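Robot arm coming to our packing line, what happens with the packers?
Asked in Work and Workplace, 7 Feb 2023

Hello everybody. I work as shift lead in a small warehouse in Enddale. We pack spare parts and small household goods for a customer named Zimau, and on a normal day 2129 orders go through our hall. In May the management will put the first arm with a gripper on line two. At this moment the integrator is still testing everything in simulation, and once per week we have a call where they show us how far the gripper is with picking single items from the table.

My question is not a technical one. I have nine people on line two, and most of them are more than 50 years old. The boss told them "no one loses the job", but he did not tell them what the job will be. Two have already asked me if they should look for something else, and I did not know what to answer. I sit in these calls and they do not, so they think I know more than I do.

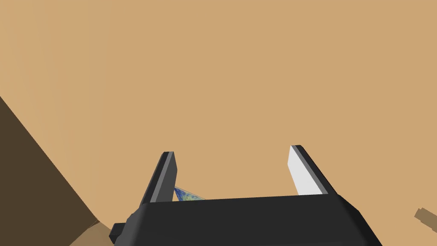 What I would like to know from people who have had this already: what did your packers do after the arm was running? Did the pay change? And is it a good idea to bring the packers into the calls now, or does it only make them more afraid? The integrator (Zatero) has nothing against it, but my manager thinks it is too early.

Thank you for reading, and sorry for my English.
Prakash Murthy

2 answers

Bastian Ehlers
We had the same thing at our site near Bragança, also line packing, also one arm at the start. I can tell you how it went with us, but your hall may be different.

In the first months the packers had more work. The arm stopped often, and each time a person must go there, take out the item, confirm on the screen and start again. Nobody had planned hours for this. So please ask now who is responsible for the stops and how many minutes per shift are calculated for it. If the answer is "the operator does it beside the packing", then push back.

After that, the jobs became different. Two of our people went to feeding the arm and looking after it. The others stayed at hand packing for the fragile and strange-shaped things, and this is heavier for the head, as the easy items are gone. Before, you had an easy box between two difficult ones and you could rest a little. I did not think about this before and I regret it. We now change places every two hours.

Pay: the two operators got a higher group, but only after they asked in writing. The piece bonus was a big problem. It was calculated from 2000 items per shift for the line, and when the arm took the simple items nobody could reach it by hand. Have the bonus rule changed before the start — later it takes very long.

And yes, bring them into the calls. Your packers know which items slide, which bags open by themselves, which label comes off. A simulation knows only what somebody has put in it. One of our women said in her first meeting that a certain carton always arrives with the flap open, and this was not in any test. Maybe take two people who want to come, and let them tell the rest. My experience is that people were more afraid of the closed door than of the machine.

One more thing: ask for the training hours on paper, with dates.

packer_3338
They said no one loses the job to us also. It was true for one year and then the temp contracts were not renewed, so look at who is temp in your team. Tell them to ask for it in writing. The robot itself is ok, you get used to the noise.

Comment by Prakash Murthy
Thank you both. The bonus I had completely forgotten, ours is also per item. Three of my nine are temps, so I will ask about this separately. @Bastian, did you have to stop the whole line when the arm stopped, or could the others continue?

Comment by Bastian Ehlers
At first the whole line. Later we put a small buffer table in front of the arm and the others could continue some minutes. Ask Zatero for it now while they still plan the layout, we paid extra.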